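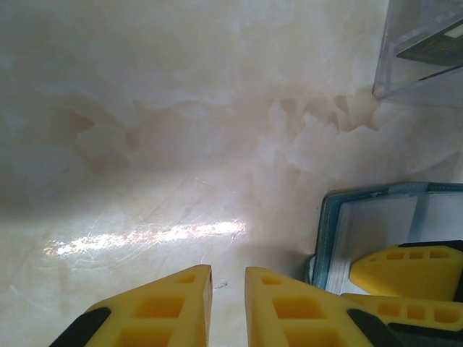

Yellow lattice fingers over the marble-pattern top, wrist camera view. Photo: Tratatow

Print this page | E-mail this page

MEDIA RELEASE
11 Nov 2018

TRATATOW PUTS TWO GRIPPER FINGERS THROUGH THE SAME TEST

Tratatow has finished its first side-by-side trial of the Miditz and Bansal finger sets. Full numbers to come. Short version below for anyone on deadline.

Both sets were run on a two-arm bench, same controller, same wrist cameras. 152 picks each, 12 objects, mostly flat cases and clear plastic boxes. Clear plastic is hard on cameras. Glossy tabletops too, glare was a known problem going in and we kept the top on purpose.

Results so far: Miditz ahead on thin flat items. Bansal quicker to fit and easier to clean. Neither set favoured for clear boxes, more runs needed before we say anything there.

"We wanted a fair go for both, on the kind of stuff people really handle," said Joris Prins, who ran the trial. "The camera angle mattered more then the finger shape in a lot of runs. Didn't expect that." 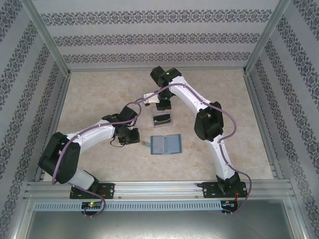 WHAT WAS COMPARED

- Finger sets: Miditz, Bansal
- Cameras: wrist view against a fixed view of the whole bench
- Controller: Ravden, one version only, no changes after October

The fixed view was better for lining up the two arms. Wrist view better for the last bit of travel. Tratatow will use both from here on.

NEXT

A longer run is planned, 930 picks per set, with fingers checked for wear every 100. Grip strips to be swapped at the halfway mark. Colour of the work surface may change as well, still being talked over.

Results will be sent to everyone on the media list. Bench visits by arrangment, small groups only.

Media contact: Joris Prins, Tratatow

Print this page | E-mail this page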